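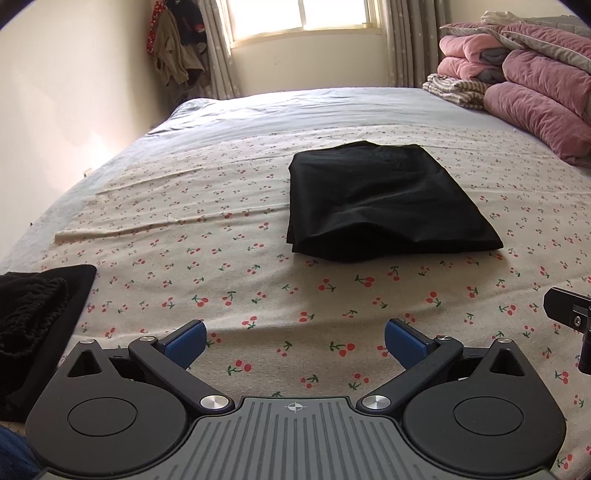

Photo jointe par Ido_92

Ido_92
Bonjour à tous. Je suis arrivée en France il y a peu de temps et j'écris le français avec application, alors merci de me corriger si une phrase n'est pas claire.
J'ai une machine de découpe Trarix d'occasion, achetée en novembre. Je l'utilise pour du vinyle et du papier cartonné, sans problème. Maintenant je souhaite découper du flex thermocollant pour des sacs en coton, et mes petites lettres se soulèvent pendant la coupe. Les lettres ont une hauteur de 7 mm. La lame est neuve, je suis à la vitesse la plus basse, et j'ai bien retourné le dessin en miroir. Est-ce que le défaut vient du tapis ou de la pression ?

papierplume
Bonjour et bienvenue. Le flex se pose avec le film transparent contre le tapis, la couche de couleur vers la lame. Tu l'as bien mis dans ce sens ?

Ido_92
Oui, le film brillant est en dessous. J'avais fait l'erreur la première fois, et j'ai perdu une feuille entière.

vinyle_et_cie
Pour moi c'est la pression. Les gens mettent toujours trop fort. Si la lame traverse le film, les petits morceaux ne tiennent plus à rien et ils partent avec elle. Descends de deux crans et fais un carré de test dans un coin.

Margelle
Pas d'accord. Avec trop de pression elle verrait des traits coupés au dos du film, et elle n'en parle pas. Des lettres qui se soulèvent, chez moi, c'était le porte-lame mal serré. La lame tourne en retard dans les angles et elle tire la matière.

vinyle_et_cie
Elle n'en parle pas parce qu'elle n'a pas regardé, peut-être. Ido, retourne ta feuille et passe l'ongle au dos.

Ido_92
J'ai regardé. Il y a des traces dans les angles du « R » et du « K », mais le film n'est pas traversé. Le porte-lame me paraît serré correctement. Je précise que la marque du flex est Drulico, c'est un reste de rouleau que l'on m'a donné, et je ne connais pas son âge.

papierplume
Un vieux rouleau, cela change tout. La colle qui retient le flex sur son support sèche avec les années. J'en ai jeté un l'an dernier qui se décollait tout seul. Essaie avec une feuille récente avant de toucher aux réglages.

tonton_scalpel
Et quelle police ? À cette taille, une police avec empattements, c'est chercher les ennuis. Je prends une bâton un peu grasse et j'espace les lettres.

Ido_92
C'était une police manuscrite, assez fine. Je l'aime beaucoup, mais je comprends le problème.

Margelle
Une manuscrite passe très bien si les lettres sont soudées entre elles dans le logiciel. Sinon la machine coupe chaque chevauchement et tu te retrouves avec des miettes. Tu as soudé ?

Ido_92
Non, je ne connaissais pas cette fonction. Dans mon logiciel je trouve « grouper » et « fusionner ». Est-ce que c'est « fusionner » ?

Margelle
Oui, fusionner. Grouper ne change rien au tracé.

vinyle_et_cie
D'accord pour la soudure, mais je maintiens : moins de pression. Sur ma Kofler je coupe le flex nettement moins fort que le papier.

tonton_scalpel
Les chiffres d'une Kofler ne valent rien sur une Trarix, les échelles sont différentes. Qu'elle fasse ses propres tests.

Ido_92
Je reviens avec le résultat. J'ai fusionné les lettres, agrandi le texte à environ 20 mm et baissé la pression d'un cran. Avec le vieux Drulico, deux lettres se soulèvent encore. Avec une feuille neuve, tout reste en place. Je garde le vieux rouleau pour les grandes formes simples.
Il me reste une question : faut-il écheniller quand la feuille est encore sur le tapis, ou après ?

papierplume
Sur le tapis pour moi, ça tient mieux.

Margelle
Après, et sur une vitre, avec une lampe derrière. On voit les traits de coupe.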